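Home | Routes | Gear | Places to Sleep | Wiki | About

Skavelano (touring route)

The Skavelano is a long-distance cycling route that climbs out of the river town of Stistwood, crosses the high plateau and drops to the salt flats at Flalach. I've ridden it twice, once in each direction, so this entry leans on my own notes wherever the older version of the page had gaps (and it had plenty of them).

Name and origin

The name is borrowed from the plateau, which shepherds were calling Skavelano long before anyone brought a bicycle up there. The line most of us follow now was put together by Omid Hosseinzadeh, who grew up in Azimi and got tired of meeting lost cyclists on the highway. He drew the first map by hand, photocopied it at the post office and left a stack at the bakery. I still have mine, with a coffee ring over the second pass!

Sławomir Kurek rode it the following spring and wrote up the first proper route notes in Polish and English. His version skips the gravel loop behind the reservoir. Omid's keeps it. I'm with Omid on this one, the loop is lovely, but take the road if it has rained.

Route

Most people take 8 days. You can do it in fewer, but you'd be hurrying past the best camping.

Leaving Stistwood is easy, just follow the river until the pavement ends by the old weigh station. After that the climbing starts and it doesn't let up much until the pass, which tops out at 3,000 meters. The grade is never awful. What got me was the wind, which comes straight down the valley after lunch and had me walking by mid-afternoon both times. Start early, eat a second breakfast, be over the top by noon if your legs allow it.

Azimi sits on the far side and it's the only real town before the salt. It has a market, two guesthouses, a mechanic who mostly does motorcycles but trued my rear wheel beautifully, and the best flatbread of the whole trip. I meant to stay one night and stayed three.

From Azimi to Flalach it's 200 kilometers with very little in the way of shade. The surface is packed dirt at first, then washboard, then a long stretch of sand where I let half the air out of my tires and still fishtailed like a beginner. The last day is flat as a plate and you can see the Flalach water tower for hours before you get anywhere near it (very bad for morale, bring music).

Water and food

Carry 5 liters per person out of Azimi. There's a well at the halfway hut, and the water is fine once it's filtered, though it tastes of coins. The hut keeper sells noodles, tinned fish and sometimes melons. Cash only.

Before Azimi you don't have to think about it nearly as much, there are streams all the way up to the pass.

Season

Spring and fall. I did my first crossing in August, going uphill from Flalach, and I'd call it the dumbest thing I've done on a bike. The handlebar tape went soft and slid around under my hands. Winter closes the pass, and the guesthouses in Azimi shut most of their rooms too.

Bikes and tires

Any sturdy bike will do. I've used an old steel tourer with the widest tires that would fit, and the second time I really wished they were wider. Sławomir did it on a borrowed city bike with a basket, and his notes barely complain. Bring spare spokes and more chain lube than you think you need, the dust eats it.

Getting back

A bus leaves Flalach every morning for Stistwood, going the long way by highway. Bikes go on the roof. Bring your own straps, and be nice to the driver's nephew, he's the one doing the tying.

Page last edited 28/12/2025
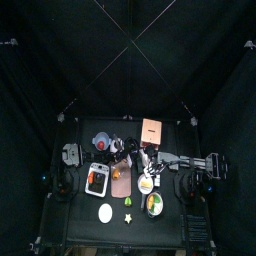
Related entries

Azimi guesthouses
Flalach salt flats
Stistwood river path
Riding on washboard
Filtering well water
Bikes on buses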